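**Felley two-arm bench kit, worth it?**

**rcorrea** · 9th April

Okay, I've had the Felley kit going since August and people keep asking, so let me just dump my thoughts. I paid extra for the enclosure and I'd do it again! Setup ate a whole weekend (the manual is bad, sorry, it is) but the arms ride on one shared rail platform and that saved me a ton of fiddling with alignment.

Right now I'm on bakery stuff, moving buns between a paper bag and a tray. Buns are squishy and shiny and no two sit the same way, and the bag leans whenever it feels like it.

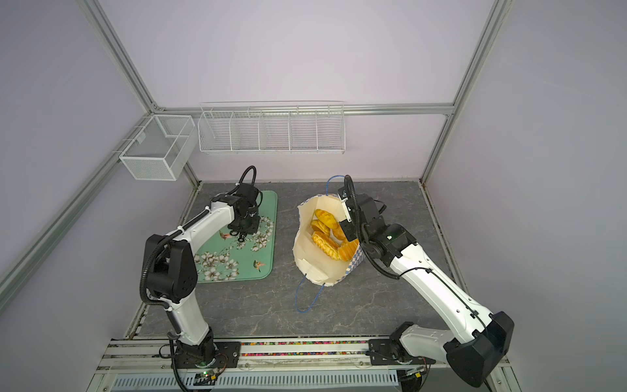

My last batch was 90 tries and 81 of them were good. The bad ones were nearly all squashed buns, so I'm blaming my grip settings and not the arms.

**mundska_fan**

Nice numbers, but did you time it? I had a Felley on loan and it crawled. Sent it back and got a Mundska, never looked back.

**rcorrea**

Slow, yeah. 53 seconds for the worst one. I kinda don't care, I'm not running a shop lol

**Lorkavano**

Gotta disagree with mundska_fan, the slow thing is the default speed cap. You can raise it in the config. My gripe is the cables, that loop at the wrist catches on everything if you don't tie it down the arm.

**mundska_fan**

I raised the cap. Still crawled.

**Lorkavano**

Old firmware then? Mine's on 8.

**fuchs_bench**

Ruth, does support answer you? I wrote them twice about a spare gripper and got nothing back.

**rcorrea**

Phone them, don't email. I got a guy on the line in ten minutes and the part came that same week.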